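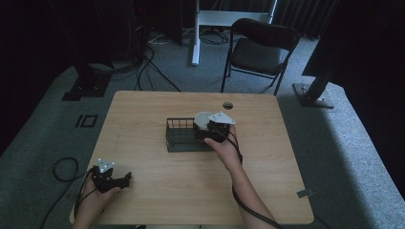
People won't bring it back, you'll be out of forks by the end of the summer, was what I heard from the back row the first time I gave this talk, and I'd like to get to that one early because half of you will be thinking it.

Notes for the crockery library talk, Nov 18, 2024. Speak slower than last time!

Start with hello, thank them for coming out in the rain (if raining), say I'm happy to be interrupted. Then straight in.

So, what we do. We lend out plates, cups, bowls and cutlery for parties, wakes, school fairs, christenings, anything where you'd otherwise buy a stack of paper plates and bin them three hours later. You book it, you pick it up, you feed your people, you bring it back. I run it out of my garage in Savar Road and I've been doing it long enough that my car lives on the street now.

Forks. Yes, we lose some. Teaspoons are far worse, they vanish at every single event, and I think they go into bins with the teabags. Plates nearly always come home. When something's missing I don't chase, I just write it on the sheet, and very often it turns up in an envelope through my door a fortnight later. I've had a gravy boat left on the wall that wasn't even one of ours. (Pause here, somebody usually has a gravy boat story.)

How it started: my niece's birthday in July. We'd bought the thin plates, the ones that fold when you put potato salad on them, and by teatime there were bags and bags of rubbish by the gate and wasps all over the lot. I went home cross and put a message on the street group asking for spare plates. I was expecting a handful. I got 300 by the end of the month, most of them somebody's mum's, and a good few with gold rims that can't go in a microwave. Please mention the gold rims, someone always asks about matching sets. Nothing matches. It looks lovely on a long table and people spend the meal comparing patterns.

Where we are now: 416 plates, more cups than I can store sensibly, and one soup tureen that everyone wants at Christmas and only one household can have.

Washing up. This is the bit people want to argue about, so leave time. Our rule is scrape and rinse, that's all, and we do the proper wash at our end. I tried it the other way round and things came back with egg on them. We've got a secondhand Okeler, a catering machine, big and loud, and it does a load in 2 minutes once it's warmed up. Getting it warmed up is another matter. Glasses I still do by hand because I like them done by hand, no better reason than that.

(If anyone asks about the water and power compared with paper plates: say I haven't measured it and don't want to make up a figure. There are people who've studied this and it depends a lot on how many times each thing gets used. Ours get used plenty.)

Storage and carrying. Don't use big boxes! I can't say this strongly enough. A big box of plates is a back injury with a lid on. We use the small flat crates that the Šimkus bakery was throwing out, and each one takes a stack you can lift with your arms straight. Tea towel between every few plates for the good ones. Cups go in upside down. For really large dos we borrow the Munis van, the one with the side door, which sticks, so take gloves in winter.

Money. The deposit is £9 whatever you borrow, and most people tell me to keep it. That pays for the rinse aid and the odd shelf. I did try a proper price list once, so much per bowl, so much per jug, and I spent more time adding up than washing. If you're setting one up yourselves, pick one number and stick to it.

Things I'd do differently: label the crates on the end and also on the top. Get a second draining rack before a second anything else. Say no to novelty mugs, politely, because they don't stack and you'll never get rid of them. Write down who's got the urn.

Questions. Likely ones: insurance (have the leaflet ready), allergies (everything goes through the hot wash, nut stuff included, but people with serious allergies should bring their own and I tell them so), and can we borrow tablecloths (no, I am not ironing).

Then pass the booking sheet round, starting on the left this time, and remind them the spring Saturdays go first. Pen's in the coat pocket.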